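Support > Hand-held grippers > Hasteck HG series > Faults and safe recovery

We use cookies to remember your language and the page you last read. Accept | Settings

Section 7: Jammed jaws and snagged fabric

This section covers the Hasteck hand-held gripper when the jaws stop part way, fail to open, or hold on to fibres from the item being handled. It replaces the March version, which told users to pull the item free by hand. Do not follow the old version. A user at Dendinance trapped a fingertip between the inner links while doing so.

7.1 What the fault looks like

The most common form is a jaw that closes normally and then will not release. The trigger feels stiff for the last part of its travel, or springs back without moving the jaws. Error 36 is shown on the logger if one is connected. Error 40 means the jaw position is not being read at all and is dealt with in Section 9.

In most of the returned units that Henrique Gouveia opened in the Grendico workshop, yarn had wound round a pivot pin behind its cap. The rest had a bent link. A wound pin gets worse slowly, over many grips. A bent link usually follows a drop and shows up straight away.

CAUTION: The linkage stores spring force when it is jammed. It can open or close suddenly when the obstruction is removed. Keep fingers out of the slots in the links at all times.

7.2 Releasing a jammed jaw

1. Stop the recording and let go of the trigger.

2. Unplug the logger cable at the handle end. On tools with a wrist strap, take your hand out of the strap before going further.

3. Lay the gripper on a flat surface with the item still in the jaws. Do not hang the tool by the item.

4. Turn the release screw on the underside of the handle anticlockwise until the trigger goes slack. Two full turns are normally enough.

5. Push the jaws apart with the plastic wedge from the kit. Do not use a screwdriver, as it will mark the jaw faces.

6. Lift the item out. If threads are still caught, cut them close to the jaw with small scissors. Do not tug.

Note: metallic thread is harder to cut than wool and leaves short, stiff ends. Check for these with tweezers.

7.3 Cleaning the pivots

1. Prise off each silver pivot cap with the flat end of the wedge. Keep the caps in order -- they are not quite the same depth.

2. Draw out any wound fibre with tweezers, working round the pin in one direction.

3. Wipe the pin with a dry cloth. Do not oil it. Oil holds fluff and the fault will come back sooner.

4. Press the caps back until they click, then tighten the release screw.

5. Open and close the jaws 30 times with nothing between them. If the trigger is still stiff, stop using the tool and order link set 292 from Hovland.

7.4 Handling loose or looped knits

Fluffy yarn is the material most likely to cause a repeat of the fault, so grip it by the thickest part and keep stray loops clear of the links. If you steady the knit with your free hand, the fingertips can end up under it and between the jaws, where you may not feel how close they are.
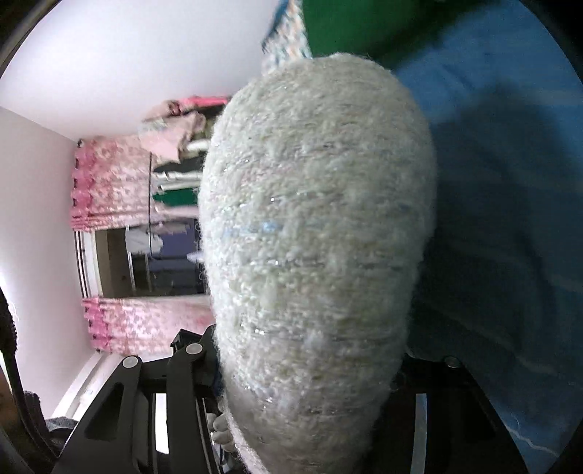 7.5 Before you go back to work

1. Look along both jaws from the tip and check that they meet evenly.

2. Grip a folded cotton cloth, hold for a few seconds, and release. The cloth should drop without help.

3. Reconnect the logger and clear the error.

4. Write the fault in the tool's log sheet, with the type of fabric in use. If anyone was pinched, however lightly, fill in the injury form as well and send a copy to Matilde Vilela at Hasteck.

Section last revised April 10, 2019

2 comments | 4 shares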